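Labeling grasp phases in handheld gripper recordings

Applies to: Flemov 4 and later
Level: you have already imported at least one recording

This tutorial covers splitting a pick-and-place recording into phases so that a policy can be trained on the pieces. The recordings used are fruit picks into a green tray, done on a bed with a sheet of pink plastic as the starting area.

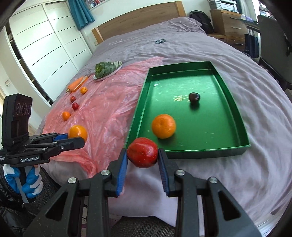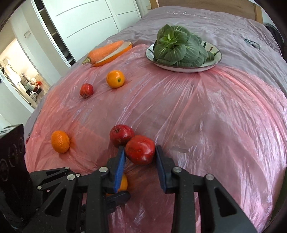
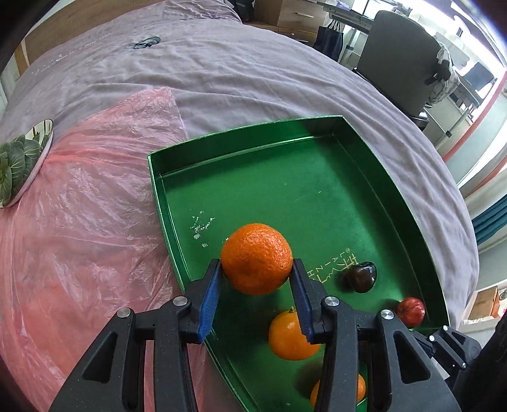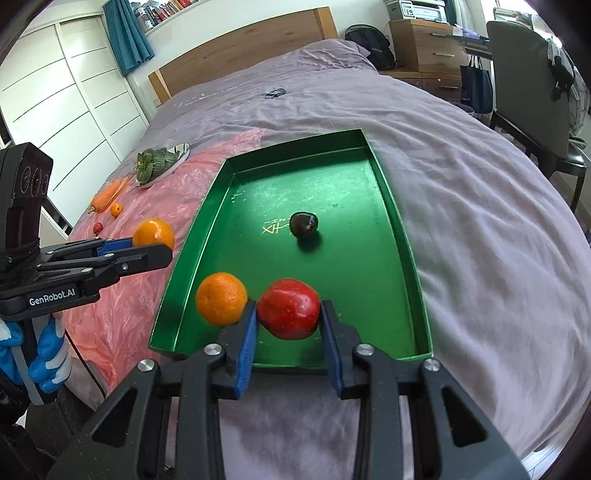 Frames from the fruit set. The second has the jaws open at an apple; in the other three the fruit is held.

Before you start

You need the recording, the calibration file for the gripper that made it, and a label file. If you don't have a label file, Flemov creates an empty one the first time you save. Keep all of them in the same folder. The importer does not search subfolders.

Check the clock offset first. Open the Sync tab and look at the jaw width curve under the video. When the pads meet the fruit in the video, the curve should go flat at that same point. If it goes flat earlier or later, drag the curve until it lines up, then press Apply. Do this once per recording. Offsets over 16 ms will shift your grasp labels enough to matter.

Step 1: Set the phases

Go to Labels, then Phase set, and choose Pick and place. You get these phases:

approach - jaws open, moving toward the object
close - jaw width going down
carry - jaw width flat, object held
release - jaw width going up
retreat - jaws open, moving away

You can rename them, but the trainer reads the names as plain text, so a set labeled "carry" and a set labeled "transport" will be treated as different phases. Pick one name and stay with it.

Step 2: Run the automatic split

Press Auto split. The tool finds phases from jaw width and speed alone and does not look at the video at all. On round fruit it usually gets close and release right. It has trouble with two things.

The first is a pause above the tray. If the operator holds an apple still over the tray before lowering it, the speed drops to nearly zero and the tool may end carry too soon. Drag the end of carry to the point where the jaws begin to open.

The second is a soft object. Jaw width keeps dropping slowly after contact, so close runs long. Raise the flat threshold in Settings until the boundary sits at first contact.

Step 3: Name the target

Each segment needs a target object. Scrub to the last frame of approach and click the object that the jaws are about to close on. The tracker follows it forward through carry.

Crowded views need care. In the second picture one red apple is between the jaws and another is right behind it, and a click near the edge of the first can land on the second. Zoom in before clicking. In the third picture the held mandarin has another directly below it in the tray, and the tracker may jump between them when the jaws open. Step through release frame by frame and click again if the outline moves to the wrong fruit.

If you recorded with two grippers, name a target for each one. A gripper that is only waiting gets the target "none". Do not leave the field blank, as blank segments are dropped on export without a warning. Damir Papadopoulos has filed a request to change this.

Step 4: Mask the other gripper

The first and fourth pictures both show a second gripper on the left, along with the gloved hand on its handle. For single-arm training you will want that area masked. Open Masks, choose Other tool, and paint it in one frame. The mask is carried forward until you paint again. Check it at the start of every phase.

Leave the jaws of the recording gripper unmasked. The policy needs to see them.

Step 5: Check and export

Run Check labels. It reports gaps, overlaps and segments shorter than the minimum length. Fix the overlaps first, as fixing those often clears the gaps too.

Then choose Export, Segments. My test export gave 906 segments, of which 900 passed the check. The other 6 were short retreats where the recording stopped too early, and I deleted them.

Known problems

Undo does not cover mask painting. Save before you paint.

Glossy surfaces can confuse the tracker. If the outline slides onto a highlight, lower Brightness weight to zero for that segment.

Files exported in the old Coughlan format lose their target names. Use the current format unless your trainer can't read it.

Thanks to Hideaki Mizuno for the corrections to Step 2.

Next: Training a first policy from labeled segments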